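3.2 Material und Vorbehandlung der Proben

Untersucht wurde die Maßänderung von Polohemden aus Baumwollpiqué nach wiederholter Haushaltswäsche. Die Stichprobe umfasst 505 Kleidungsstücke aus dem Sortiment der Anbieter Gakden und Adgate. Einbezogen wurden unifarbene und bedruckte Modelle mit kurzem Arm; Mischgewebe mit einem Elastananteil oberhalb der Deklarationsgrenze blieben unberücksichtigt. Beide Anbieter beziehen die Grundware nach eigenen Angaben von unterschiedlichen Strickereien, sodass Maschendichte und Flächengewicht als Störgrößen in das Modell aufgenommen wurden (vgl. Abschnitt 3.4).

Vor der ersten Messung lagerten alle Proben 55 Stunden im Klimaraum des Labors Shehu. Anschließend wurden auf Vorder- und Rückenteil je acht Messpunkte mit waschbeständigem Garn gesetzt. Die Messpunkte liegen außerhalb der Nahtzugaben und mit Mindestabstand zur Knopfleiste, da die dort eingearbeitete Einlage das Schrumpfverhalten lokal dominiert. Für bedruckte Modelle wurde zusätzlich der Abstand zwischen Druckkante und Seitennaht erfasst. Druckflächen behindern die Relaxation der Maschen und führen bei einseitiger Anordnung zu einem Verzug, der sich in den Randmaßen allein nicht abbildet.

Zwischen Messung und Waschgang wurden die Hemden flach gefaltet. Hängende Lagerung schied aus, weil das Eigengewicht der Ware die Länge in Stäbchenrichtung verändert. Die Faltung erfolgte nach einem einheitlichen Schema, bei dem Kragen und Knopfleiste außerhalb der Bruchkanten bleiben.

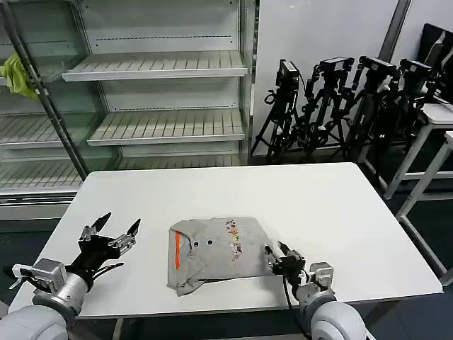
Abb. 4: Gefaltetes graues Polohemd mit mehrfarbigem Aufdruck und orangefarbenem Streifen.

Die Wäsche erfolgte bei 40 °C im Normalprogramm mit halber Beladung und ohne Weichspüler. Getrocknet wurde liegend auf Gitterrosten. Nach jedem Zyklus wurden die Proben erneut klimatisiert und spannungsfrei ausgelegt; Falten wurden von Hand ausgestrichen, ohne die Ware in Längs- oder Querrichtung zu dehnen. Insgesamt durchlief jede Probe acht Zyklen. Proben mit aufgegangenen Nähten oder abgelöstem Druck wurden ab dem betreffenden Zyklus als zensiert geführt.

Die Auswertung der Messpunktabstände erfolgte mit der Software Wadadex. Die relative Maßänderung ist für beide Richtungen getrennt angegeben, jeweils bezogen auf den Ausgangszustand nach Klimatisierung. Zur Abschätzung der Wiederholpräzision wurden 70 Proben doppelt vermessen, wobei die zweite Messung ohne Kenntnis der ersten Werte erfolgte. Die Differenzen der Doppelmessungen gehen als Messunsicherheit in die Fehlerrechnung ein. Der Verzug der Seitennaht wird als eigener Zielwert behandelt und in Abschnitt 4.3 getrennt von der Flächenschrumpfung diskutiert.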